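**January 28, 2020 — litter bench, clumping trial, second round**

Repeated the November clumping test because I never believed the result. Back then the Prernier wheat litter beat the Akoleo clay on clump strength, which went straight into the buyer's summary, and I said at the time that one tray each is no basis for anything. So: same two litters, plus the Yimyam corn blend, eight trays of each this time, all filled to the same depth with a ruler instead of by eye.

Liquid was the usual salt solution, 54 ml per pour, poured from the same height. Waited the full rest time on the bag even where the bag is obviously optimistic. Then scoop, drop test onto the sieve, weigh what stays.

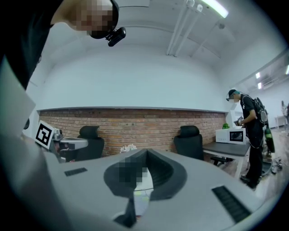 Akoleo clay: clumps held together in all the trays. Average retained weight 117 g. Dust when pouring was bad, worse than I remember, and the bag still says "virtually dust free." I would like to know what the virtue is.

Prernier wheat: all over the place. Three trays looked great, the rest crumbled at the edges as soon as the scoop touched them. If you happened to pick one of the good three you'd write exactly what we wrote in November. Average 70 g, but the spread is so wide I wouldn't quote the average to anyone.

Yimyam corn: soft clumps, stuck to the bottom of the tray. Smells like breakfast cereal. The claim is seven days of odor control for one cat, and we have no way to check that with salt water, so please stop asking me to sign off on it.

Grolon sent a sample of their "odor crystals" additive with a one-page sheet. The sheet has a bar chart with no units on it. Mixed it into one spare tray of the clay anyway — no difference in the clump that I could feel. Not weighed, so don't cite it.
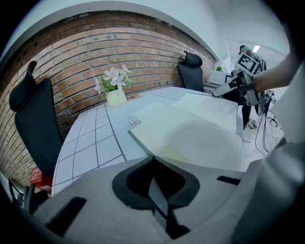
Does the wheat litter still go in the buyer's summary as the strongest clumper?

Take it out. The November number came from a single tray and it doesn't hold up against eight. I'd list the clay first and leave the wheat as "inconsistent" until we've tried a second bag from another lot.

Things that bother me about my own setup:

- Room was dry today, humidity around 30 percent. Plant litters may care about this more than clay does. Didn't control for it in November either.
- The scoop has a bent tine. Used it for everything, so at least it's the same bent tine.
- A cat digs. We don't. Every clump here sat undisturbed, so all three products probably look better than they would at home.

Next: second lot of the wheat, same pour, and a stir step before scooping. New scoop ordered. The old November sheet stays in the binder with a line through the ranking.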